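洗漱用品整理项目进展汇报 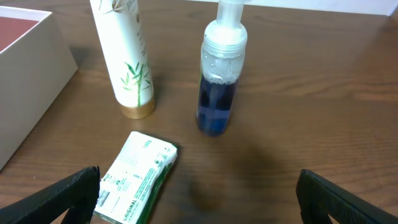
图1 洗漱用品工位:白色纸盒、印竹子图案的白管、蓝色泡沫泵瓶和一块100g香皂

2019年9月7日
报送:Vivenis 家务自动化资助计划
执行单位:Pekport 工作室

各位好,又到交作业的时候了。上次你们在回信里问了一句“它到底能不能帮人收拾洗手台”,我把这句话贴在显示器边上看了一个多月,这份报告就围着它来写吧。先说结论:能收一部分,收得慢,而且得有人在旁边看着。要是现在就搬进谁家浴室,我会睡不着觉的。

一、这段时间做了什么

前半段基本都花在换工位上。原来的台面是灰色塑料板,机器认东西特别准,数据漂亮得我自己都有点心虚,毕竟谁家的桌子长那样?所以我们换成了木桌面,表面有点反光,瓶子会在上面留倒影和影子。换完第一天成功率就掉下来了,掉得挺惨。后来重新采了一批演示,慢慢又爬回来一些,目前还没回到灰板子时的水平。

任务本身没变:桌上散放几样洗漱用品,机器逐件夹起来,放进敞口的纸盒里,瓶子要立着,香皂平放。听着像给三岁小孩布置的活儿,对吧?我家里那位看了一下午,说她一只手就收完了,另一只手还能刷牙。

二、结果

正式测试做了25轮,每轮重新摆放。全部物品都放对、中间没有人插手的有12轮。另外8轮最后也放完了,不过我们伸手扶过或者挪过东西,按你们的口径不能算成功,我就没往里算。剩下的几轮是真失败,多数败在香皂上。

说说香皂。我原以为最难的会是泵瓶,结果泵瓶还行,瓶身透明、里面有液体,深度图常常一塌糊涂,可是泵头和瓶盖是白的,机器学会了先找盖子,再往下推算瓶身位置。这个办法不是我们设计的,是它从演示里自己学来的,我们看回放时才发现,全组高兴了一整天!

香皂就没这么友好了。它平躺着,又矮又滑,包装纸一夹就皱,夹轻了掉,夹重了纸盒边上蹭一下就歪。要是它斜着摆,夹爪还得转个角度再下去,稍微偏一点,指尖就戳到桌面上。我们这边已经戳坏过2副指套了,报销单附在后面,请高抬贵手。

高瓶子的问题是放,不是拿。立着夹起来很稳,放进盒子的时候底部会磕到盒沿,磕重了盒子就跟着跑。临时的办法是用双面胶把盒子粘住,当然,家里的盒子不会有人替你粘,所以这一条我记成“未解决”。

三、速度

收完一桌,手脚麻利的人根本不用计时,机器却够我泡杯茶再回来。慢主要慢在“想”上:每夹一件之前都要停一停重新看一遍。把停顿缩短试过,快是快了,碰倒瓶子的次数也跟着上去,我又给调回来了。反正晚上没人用洗手台,慢一点也许根本不是问题?这个想听听你们的意见。

四、店铺那边

Berkby 的门店经理来看过一回演示。他们关心的倒不是浴室,是货架底层和退货台:顾客把牙膏香皂随手一搁,每天关门以后都得有人归位。他看完讲得很直白,说现在这个速度他不会买,但如果能整夜不出声地干,第二天早上只剩几样要人补,他愿意拿一个退货台给我们试。我觉得这个场景其实比家里容易,台面固定,灯光固定,也没有猫。

五、花钱的事

设备这块没超。跟 Stüber 订的新腕部支架晚到了,导致标定往后拖,不过钱没有多花。超出来的是耗材,洗漱用品摔漏了不少(办公室现在香得像澡堂子),还有上面提到的指套。人工按计划走,采集演示比预想的累,下一阶段想把其中一部分预算从差旅挪过来,申请表另附。

六、接下来

9月剩下的时间,先对付香皂。打算试两样东西:一是换软一点的指套,二是教它先把香皂推到盒子边上借力再夹,我自己捡硬币就是这么干的。然后把胶带撕掉,盒子随便放,看成绩掉多少。掉多少我都会照实写给你们。

Berkby 的退货台我想等不粘盒子也能过半数再去,现在去了太丢人。如果你们那边希望早点看到门店数据,也请直说,我可以先带着胶带去。

测试的逐轮记录和回放都放在共享文件夹里了,失败的那几轮我单独建了个目录,建议从那里看起。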